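4.2 Occlusion by large objects in the bowl stacking task
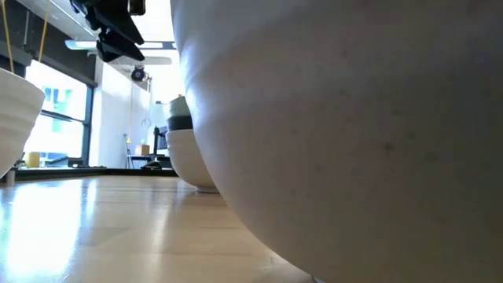 Figure 3. View from the fixed workspace camera. The large white bowl fills most of the right side; the gripper is at the top and a stack of bowls stands farther back.

The bowl stacking task uses ceramic pieces of different sizes and asks the policy to build or extend a nested stack on the tabletop. We chose it as the second test of Grolik, our view weighting method, after the drawer task in Section 4.1. The objects are plain in color and large compared with the gripper, and one piece standing close to the camera can hide much of the table. In Figure 3 the stack is still in view between the large bowl and the window, but the surface to its right is hidden. Glare is a second problem. Daylight reflects off the glossy wood as a bright streak, and the side of the large bowl that faces the light is brightly lit against the background.

Data. We collected 2961 teleoperated demonstrations with two operators. Demonstrations in which the operator released a bowl outside the work area were removed before training. We held out 425 of the remaining demonstrations for validation and did not use them to pick the final checkpoint. The room lights were left on during all sessions and the window was not covered. Collection ended on 23rd June, and the camera mounts were not moved until the evaluation was finished.

Policies. We compare three policies with the same image encoder and the same action head. The first sees only the fixed camera. The second sees the fixed camera and the wrist camera, with the two feature vectors joined before the action head. The third is Grolik, which predicts a weight for each view at every step and scales the features by that weight. The weights are trained with the rest of the network and have no labels of their own. Training settings follow Amaral and Bennani, except that we lowered the learning rate after the first pass over the data.

Evaluation. Each policy was run for 1000 trials, split evenly between an open layout and a blocked layout. In the blocked layout, the largest bowl is placed between the fixed camera and the target position. A trial counts as a success if the bowl is nested and still upright when the gripper has moved clear. Contact with any other piece is recorded but does not end the trial.

Results. In the open layout the two policies with a wrist camera performed about the same, and the single-view policy was slightly behind. The gap grew in the blocked layout. The single-view policy often let go too early, with the held bowl resting on the rim of the one below. The joined-feature policy made this error less often but tended to stop above the stack without releasing. Grolik had the fewest failures of both types. Its weight on the fixed camera dropped as the gripper came near the target and rose again after release.

Most of the remaining Grolik failures came from the grasp. When the fingers closed low on the side of a bowl, the bowl tilted during the lift, and neither view gave the policy enough information to correct it. We return to this in Section 5.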